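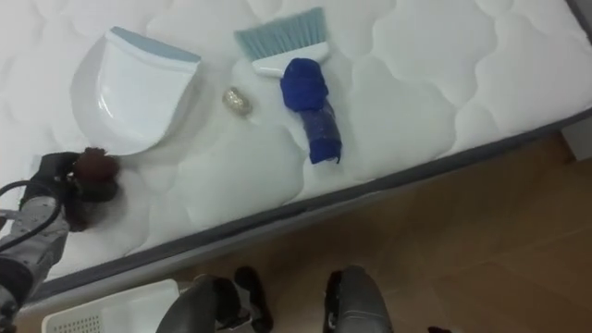

Pledeo's reader for the project asked in the margin why we kept the failed attempts and whether they would confuse the policy.

We kept them with a label. Of the 2978 episodes in the Kokby set, 715 are marked as failures and left out of the first training run. An episode is one teleoperated try at the cleanup task on a mattress, with a dustpan, a brush and small pieces of trash. Operators worked in blocks of 400 and changed the layout between blocks.
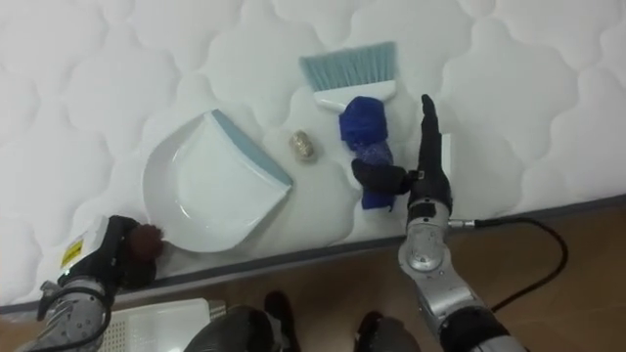 Figure 2. Cleanup task, both arms over the mattress.

The four operators did not move alike. Two used the left arm for nearly everything, so in February we added a rule on which arm starts. Labels were checked by a second operator before upload to the Arovside server.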